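What Is a Share, and Why Does Its Price Wobble?

Say Feven Ejigu makes lemonade, and she wants a bigger stand. She hasn't got the money, so she cuts the business into 8 equal bits and sells 3 of them. Each bit is a share. Her uncle Berhanu buys one and starts calling himself a business owner, mostly at dinner. 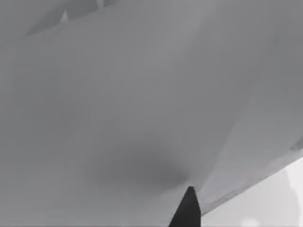
STONEDVILLE, January

Big companies do the same thing with a lot more bits. People swap them all day at a stock exchange, and the price is whatever a buyer and a seller agree on. Hot summer coming? Lemonade shares go up. Somebody finds a fly in the jug? Down they go.

A dividend is a slice of the profit paid to the people who own shares. Berhanu's first one bought him a biscuit. He had hoped for a boat.

Grown-ups also watch an index – one number that sums up lots of companies at once. If it slides from 2682 to 2218, expect long faces at breakfast. Prices can climb back, or they can stay down for years, so don't put your lunch money in.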